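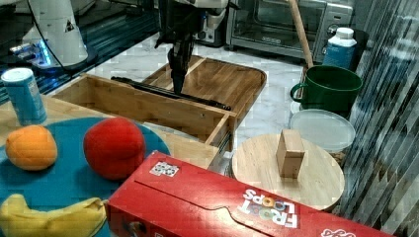
Kitchen drawer, open, with gripper fingers at the bar handle.

Dreleck Family Support Program
Interim progress report to the Zilside Fund
Prepared by Kam-wah Chien, program coordinator
May 23, 2020

1. Scope

This report covers the second grant period. The program supports foster parents, adoptive parents, and relatives who are raising sibling groups of three or more children. Its purpose is to keep siblings placed in the same home. The grant pays for peer mentor hours, household assistance payments, and a part-time family liaison.

2. Enrollment

Enrollment stands at 19 households. The target in the grant agreement was met in the first half of the period. Two households left the program, one after moving out of the service area and the other after the children returned to their mother. Both closed with a final call from the liaison and a written record of services used.

Most new referrals came from school counselors until buildings closed in March. Referrals since then have come mainly from enrolled families. We have not changed the eligibility rules, but intake interviews are now done by phone and the home visit is deferred. Deferred visits are flagged in the case file and will be made up in the order of enrollment.

3. Peer mentoring

Ten mentors are active. Each is an experienced parent or guardian of a large sibling group and is matched to either one or two households. Mentors logged 2,826 contact minutes in April, the first full month of remote service. A contact is counted only if it was a live call. Text messages are recorded but excluded from the total, so the April figure should not be compared with the in-person hours in the previous report.

The average call is shorter than the average visit was. Calls are more frequent and tend to fall after the children's bedtime. The topics recorded most often were school packets, sleep schedules, shared bedrooms, and contact with birth parents. Contact with birth parents has been the hardest item for mentors to handle by phone, and the liaison now joins those calls when the household agrees.

4. Household assistance

Payments were made for groceries, beds and bedding, and internet service. Internet service was not a listed category in the original budget. It was added under the substitution clause after written approval from the Fund. Receipts are on file for all payments except one mattress order, for which the supplier has been asked to reissue the invoice.

Processing time rose in March while we moved from paper to scanned forms. It has since come back to the earlier level.

5. Mother's Day and family events

The spring picnic was canceled. In its place, the program mailed card kits to each household ahead of Mother's Day. The kits were worded so that children could address a card to a mother, grandmother, aunt, foster parent, or anyone else who cares for them. Older children in several households asked for a second card so that they could write to both a birth mother and a current caregiver. Extra cards were sent on request and the cost was charged to the picnic line.

6. Partners

Nundard continues to host the mentor scheduling calendar at no charge. The Priedītis training module on sibling conflict was scheduled for April as an all-day session. It will be given as evening sessions online, with the same content and the same sign-in requirements.

7. Budget status

Spending is below plan in travel and event costs and above plan in postage and phone service. Liaison salary is on plan. We request permission to move the unspent travel balance to household assistance. A revised budget sheet is attached as Appendix B.

8. Open items

The caregiver survey was delayed and will go out in July. The deferred home visits have no start date yet. Two mentor background checks are due for renewal and are waiting on the fingerprinting office to reopen; both mentors are limited to phone contact until the renewals are complete.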